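Laundry Day in a Small Room: Gallery

My name is Védís Frandsen and I keep this page for people who live in one room, as I did for many years. In January I asked the readers to send me something about their clothes: where they fold, where they sort, what they do with the thick things that don't fit in a drawer. I received 35 letters, and most of them said the same: we do it on the bed.

I am glad for this answer. I have never owned a folding table. When I moved into the house on Skuletti Street my room had a bed, a chair and two hooks, and the bed was the table for everything. It is a good height for the back if you kneel on the floor, and a soft blanket keeps the clothes from sliding.

The order I recommend is simple. Dark clothes first, while the light is still good, for black cloth shows its folds very badly in the evening. Then the bright colors, then the small things.

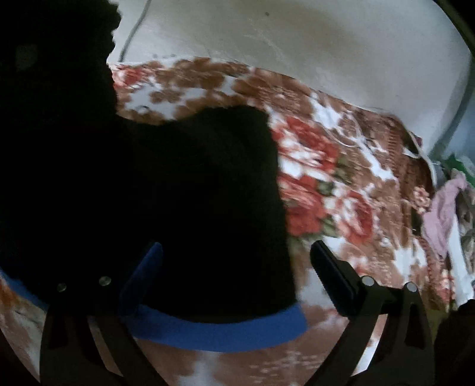 How do you fold a large black garment when you cannot see the seams?

Find the seams with your fingers. Take the two shoulders, or the two ends of the waistband, and hold them together with one hand. Let the rest hang down by its own weight, then lay it flat and smooth it from the middle to the sides. If the garment has an edge in another color, use this edge as your line and make both halves meet along it.

Ifeanyi Sani, who reads this page from the beginning, wrote to me that he does the sorting at six in the morning, before the others in his house are awake. He makes two piles only: "wear again" and "wash." I tried his way for one month. The second pile was always bigger, but in the morning I found my things faster, so I have kept it.

Some letters asked about padded clothes. I have one padded vest and it takes the space of four shirts. Press the air out slowly with your arms, starting at the bottom, and roll it toward the neck. Do not tie it very tight if it will stay in the closet until next winter, or the filling becomes flat.

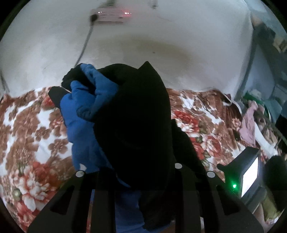

My own mistake for a long time was to carry too much at one time. I took everything from the chair in one armful, and half of it I had to shake out again. A bundle like this one, with a bright blue quilted garment twisted together with a big black one, is better separated before any folding. Open the quilted one first and put its creases straight with the palm, then give the black one its own place on the other side of the bed. It takes a minute more, and the two piles stay clean of each other.

Letters about storage under the bed will go on the next page. Please write which kind of box you use and if the lid closes well.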